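Hilatcombe open day: picking demo recordings

README, last edited in February by whoever had the login

What this is
Recordings from the bin picking demo at the Hilatcombe open day. The arm ran on Flornidar, our grasp planner, and Gasarora supplied the schedule, which we followed until lunch. There are 184 runs in the folder. The poster promised 500. The poster was printed first.

Each run starts with blocks and clear pieces tipped into the gray bin. Visitors were allowed to do the tipping, and several took it as a challenge.

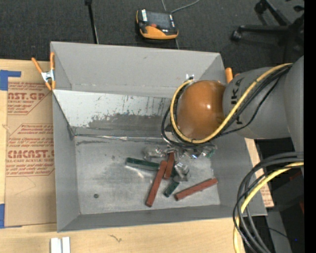 Blocks are the easy part. Clear pieces are where the planner loses its nerve, and children spotted this faster than the reviewers did. Runs with a lot of clear pieces are tagged "hard" in runs.csv. Runs where a visitor gave the arm advice are not tagged, as that would be all of them.

Known problems
Runs 1 to 5 have the wrong clock. The notes column was typed standing up. Audio was removed, mostly applause and one long question about parking.

Use
Fine for teaching and small tests. Please don't quote success rates from it. Stevens has the raw logs, in theory.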